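So I finally gave up on the bus and started walking to work, and I'm 17 days in now! It's a bit over two miles if I cut behind the old Ciltthorpe mill, and I get there with red cheeks and a much better mood (my desk neighbor Ffion says I even hum, sorry Ffion).

The shoes were the hard part. I tried three pairs before I got one that didn't eat my heels – and of course it was the ugly gray ones.
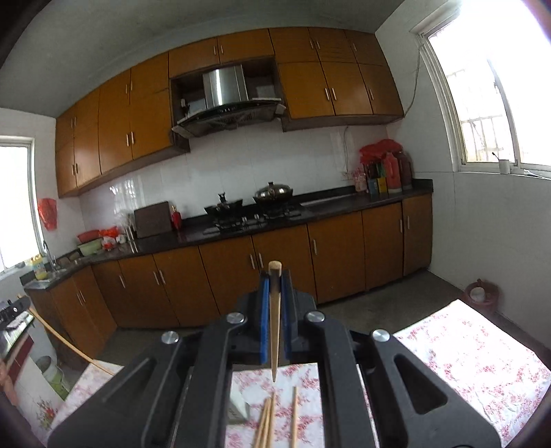
August is going to be sticky, so I'm planning to leave by 7 and keep a clean shirt in my drawer. If you've got a good trick for sweaty backpack straps, please tell me in the comments!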